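Subject: Re: [haunt-makers] Fog in the long corridor, and the ticket times
Date: December 4, 2025

Hello all,

Thank you for the answers to my question about ticket times. I put the part I am replying to below.

> On the fog: we run two machines in a corridor of that length
> and the second one is always too much. Guests stop walking
> when they cannot see the floor, and then the next group comes
> into their back. How many do you send in at once, and how
> many minutes between? With 900 on a good weekend you must
> be pushing them through.

We send in eight guests at once, with four minutes between the groups. On the Saturday we had 105 groups in total over the two routes, and the jam was always in the same place, just after the butcher room at Ullel. So I think you are right about the second machine. We turned it off for the last evening and the groups kept their distance much better.

The actor in the butcher room must also change his habit. He follows the guests too far, and then he is not back behind the curtain when the next ones come – they see him walking there with his mask in his hand. We have now put a mark on the wall where he must turn.

For next season we plan to open the cellar at Nadader as a third route. It has 19 steps down, quite steep, so I would like to hear from anyone who has done stairs in low light. Do you put light strips on every step, or only on the first and the last? The inspector in Brodgate has accepted both, but that was for a much shorter staircase. 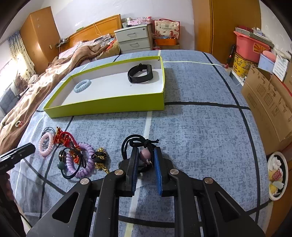
Ivar Bråten
Route planner and scare actor trainer, Myklebust Haunted House

PS. Somebody asked about the minimum age for actors. With us it is 16, and under 18 they finish at ten in the evening. The next training is in June and we have 25 places. Write to me off the list if you want to send someone.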